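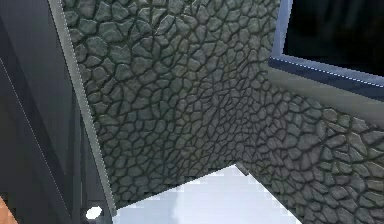
Stone wall, inside corner

Undmont Food Cooperative - Minutes of the General Member Meeting, June

The meeting came to order at 6:30 p.m. in the upstairs room, with 70 members signed in at the door. Our rolls stand at 459 households, so quorum was met with room to spare. The chair thanked everyone for coming out on such a lovely evening, and thanked the deli for the lentil soup, which was gone before the second agenda item. Minutes of the last meeting were approved with one spelling fix.

Patronage refund. The board proposed returning part of last year's surplus to members as store credit and keeping the rest toward the new walk-in cooler. There was a long and very friendly discussion. Several members asked for checks in place of credit, and one longtime member reminded us that in the early years we got neither and were glad to have flour. The motion for store credit carried, with 2 opposed.

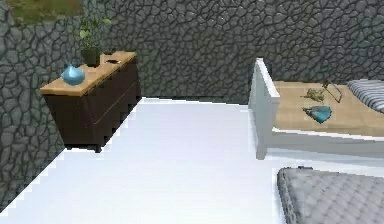
Cooler purchase. The general manager went over the bids from Grakier and Jostex. Grakier's price is lower, but Jostex would service the unit out of its Seixas shop, and after last summer's trouble with the dairy case that counted for a good deal with the members present. A member who works in refrigeration kindly explained drain lines to us at some length. Somebody asked whether the new unit would fit the back hallway, and the manager said the trouble with anything big and boxy is getting at the bottom of it to clean, so she has asked both firms to quote a model that stands up on short legs, the way a dresser does, with space to get a mop under. Both will send revised bids before the board decides.

Working member hours. The board would like to let members bank their hours over the whole year and do away with the monthly requirement. Parents of small children spoke warmly for this, and so did our gardeners, who are hard to find indoors until frost. The produce team asked that
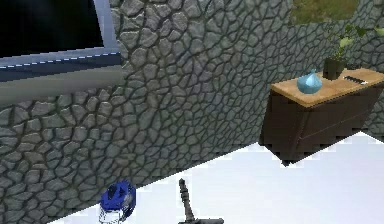 at least part of those hours be kept for the fall, when the squash and apples come in and every pair of hands is welcome. The board took this as a friendly change and the motion passed by voice vote. The sign-up binder at the front desk will be redone to match - please be patient with it for a week or so.

Bylaws. The notice period for member meetings was lengthened to 26 days. No one spoke against it.

Questions from the floor

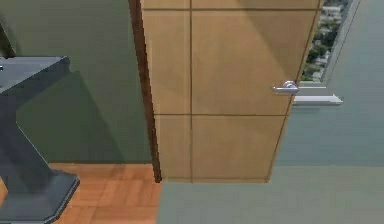 A member asked: If I move away, what happens to the share I paid in?
The chair replied: You write to the office, and the board approves the return of your share at its next regular meeting, less anything you owe the store.

Another member asked for more bulk beans, to general applause, and the manager promised to look at the shelf space. The meeting adjourned at 8:15 p.m. Members who left soup bowls may pick them up at the front desk.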